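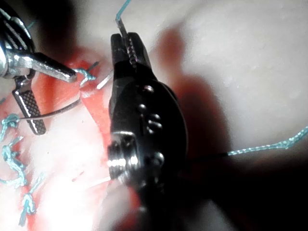 Figure 3. Wrist camera view during a pad closure. The serrated jaws of the black driver hold the curved needle, the silver instrument is at left, and tied knots in teal suture run down the left side of the pad.

5.3 The slipping needle and the stop that did not come

We had meant to give this failure a short paragraph, and then found that it took up most of August and a fair part of the discussion in every meeting after it. We describe it at some length in the hope that other groups who run two-arm suturing on bench pads will recognize the signs earlier than we did.

The task is the one described in Section 3. The right arm carries the needle driver and the left arm carries the grasper, and between them they place and tie interrupted stitches along an incision in a red tissue pad (Figure 3). The controller plans each bite from the overhead stereo pair and then hands over to the wrist camera for the last part of the approach. From that point on it trusts three things: the pose of the driver, the pose of the needle in the jaws as estimated at pickup, and the motor current on the jaw channel, which we use as a stand-in for grip force. Our pads come from the Abou Zeid workshop and the arms are the Fetetti bench model, fitted with our own instrument adapters. Everything is logged through Cestden, the recorder we have used since the first version of this project.

Over the full study the system attempted 1265 stitches. For a long stretch at the beginning the trouble cases were the ordinary ones, a suture tail caught under a knot or a grasper closing on air, and the supervisor code dealt with most of them by backing off and trying again. Then we began to see bites that entered the pad in a good place and came out in a poor one. The needle would go in as planned, and partway through its arc it would turn a little in the jaws, so that the tip surfaced to one side of the target and sometimes much too deep. At first these were rare enough that we put them down to an uneven pad, and we are a little embarrassed to say how long we held on to that idea.

Naima Filali was the first to doubt it. She was labeling wrist camera video for a different purpose altogether, the knot detector of Section 4, and she noticed that the angle between needle and jaws was changing during the drive, while the controller went on reporting the angle it had measured at pickup. Once she had pointed it out it was hard to see anything else. We went back through the older recordings with her and found the same small rotation in many stitches that had been scored as successes, where the exit point happened to land inside the tolerance. The worst of them showed a rotation of up to 60 degrees by the end of the arc, and the controller had carried on through every one.

So there were two faults to understand, and it helped us a great deal to keep them apart. One was mechanical: the needle was turning. The other was in our software, and it worried us more. The arm kept pushing a needle whose direction it no longer knew.

The mechanical side first. The jaws of the driver are closed by a cable, and with use the cable had stretched. The jaw motor still reached its target current on every grasp, so the grip check passed, but a growing share of that current was going into friction along the cable path and a shrinking share was reaching the jaw faces. We confirmed this by taking the driver off the arm and closing it on a small force gauge that we borrowed from the Skaden laboratory down the hall. With a new cable, the commanded current gave the force we expected. With the worn one, the same current gave visibly less, and the reading wandered when we moved the wrist through its range. The instrument was at that point past 3000 jaw closures by the Cestden count. We had no replacement schedule for it. We had a schedule for the pads, the needles and even the camera cover glass, and somehow it had not occurred to any of us that the driver itself was a part that wears.

The wrist angle mattered as well. When the wrist was close to straight, even the worn cable held the needle reasonably well. When it was strongly bent, which our planner likes to do near the ends of the incision in order to keep the two arms clear of one another, grip force dropped further. This explained why the bad exits had seemed to gather toward the ends of the pad, and why we had blamed the pad for them.

The software side took longer. Our safety stop compares the measured force at the adapter with a fixed limit, and it halts both arms when the limit is passed. That stop had been tested carefully and it worked as written. The trouble is that a slipping needle is a gentle sort of event. As the needle turns, it gives way, and the load on the adapter falls or stays flat, so a stop that waits for a high force has nothing to react to. The retry logic did not help either. It looked for a missing needle, and the needle was still there, held between the jaws and pointing the wrong way.

The run that made us put the study on hold was recorded on 22 September 2025, after the cable had been replaced and while we were still telling ourselves that the matter was closed. The new cable had been seated with too little tension. On the fourth stitch of a fresh pad the needle turned during the drive, the tip came out sideways, and the left arm reached for the place where the tip should have been. The grasper met the shaft of the driver and pushed against it until the operator pressed the stop button. Nobody was hurt, and no hands were inside the workspace, as our rules require, but the automatic stop had stayed silent throughout. We found a bent needle in the jaws and a scrape on the driver housing. It was a modest amount of damage, and it taught us more than all of the earlier weeks had.

We made four changes before starting again. Needle pose is now estimated from the wrist camera all the way through the drive, and the arm pauses if the estimate moves away from the pickup value by more than a set angle. If the view is blocked and no estimate can be made, the arm pauses too, which costs us time and has annoyed everyone at least once. The left arm may not begin its reach until the tip has been seen, where before it could go on the strength of the plan alone. Drivers are checked on the force gauge at the start of each session, bent and straight, and the reading goes into the log beside the closure count. Finally, the planner pays a cost for strong wrist bends while a needle is being driven, so that it will take a slightly slower route to keep its grip.

We should be plain about what these changes leave open. The camera check depends on seeing a thin, shiny needle against a shiny instrument, and glare on the jaws still produces false pauses. Our gauge test is done without suture attached, so it says little about the pull of a long thread draped across the pad. We also have no direct sensing at the jaw faces, and we would dearly like some. Motor current told us for weeks that the grip was fine, and we would ask anyone who relies on the same signal to take an instrument off the arm and measure it, preferably with one that has seen a good deal of use. The stitches recorded with the worn cable remain in the totals of Section 5.1 and are marked separately in the released logs.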